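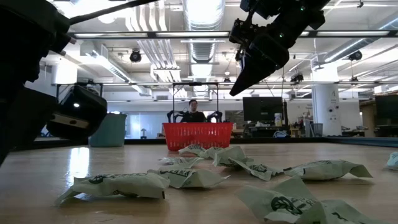 3 min read

I've been meaning to write up the Skakel hand grinder since May, and the reason it took me so long is that I kept changing my mind about which part of it I like most. I've now settled on the handle. More on the handle in a bit.

Some background. I drink two cups before work and one after lunch, all pour-over, and for six years I used an electric blade thing that my aunt Glória gave me when I moved out. It did its job. It also sounded like a blender full of gravel, and with a bedroom wall right behind the kitchen counter, that meant somebody in my house was awake at 5:40 whether they wanted to be or not. So I went looking for a hand grinder, and I read far too many reviews (one comparison page had 1,451 comments under it, and I got through more of them than I'd like to admit).

I ended up with the Skakel mostly on the word of Revathi Fernandes, who I used to share an office with and who has owned hers long enough to have worn the lettering off the cap. The other one I looked at hard was the Comura. I borrowed a Comura for two weeks and it's a good grinder! It's lighter and it fits in a smaller bag. But the catch cup is held on by a magnet that I didn't trust, and I was right not to, as my kitchen floor can confirm.

The Skakel's cup screws on. Three quarters of a turn and it's in place. The body is metal with a ribbed band in the middle, and the band is where your hand wants to go anyway, so even with slightly damp fingers it doesn't spin on you. It weighs 978 grams with the handle on, according to my kitchen scale, and yes, that's heavy. If you want something for backpacking, keep looking. On a counter I love the weight. It sits there like it means it. 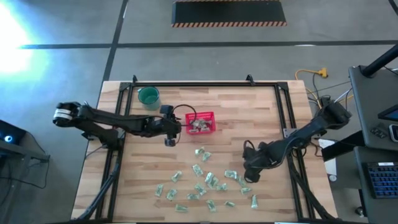
Now, the handle. It's long, longer than on anything else I tried, and it has a big round wooden knob that turns freely on its own pin. That sounds like nothing until you've done a full dose of light roast with a short handle and a fixed knob and your wrist is complaining by the end. With this one I just stand there and crank and look out the window. A dose for my morning cup takes me 54 seconds at the setting I use. The Comura took longer for the same beans, and I could feel every one of the extra turns.

The adjustment dial is under the cup, and it clicks. There are 50 clicks from fully closed to as coarse as it goes, and each one is distinct enough that I can count them half asleep. I use 27 for pour-over. Matilde Serrano, my neighbor across the landing, came over with a bag of something very dark and we found she liked hers at 31, and then we sat there trying every setting in between until neither of us could feel our faces. Great afternoon.

The grounds are even. I don't own sieves and I'm not going to buy any, but the difference from the old blade grinder is right there in the filter: the bed drains flat, and there's none of that mud at the bottom that used to stall everything. My coffee tastes sweeter and I've stopped putting milk in the first cup, which I honestly didn't see coming.
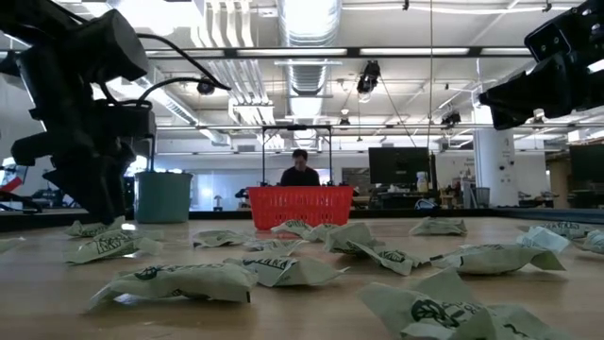 Cleaning is easy once you've done it twice. The burr comes out without tools, there's a little brush in the box, and everything goes back together in one direction only. The first time, I lost the thin washer that sits above the spring and spent a long time on my knees with a flashlight. Do it over a towel!

Complaints? A couple. The lid is a loose push fit and pops off if you crank at an angle. Static is bad on dry days, though a drop of water stirred into the beans fixes it. And the instruction sheet is printed so small that I took a picture of it with my phone and zoomed in.

I paid full price for mine and I'd pay it again. If you make one or two cups at a time and care about not waking the house, get this one, and set it to 27 to start with.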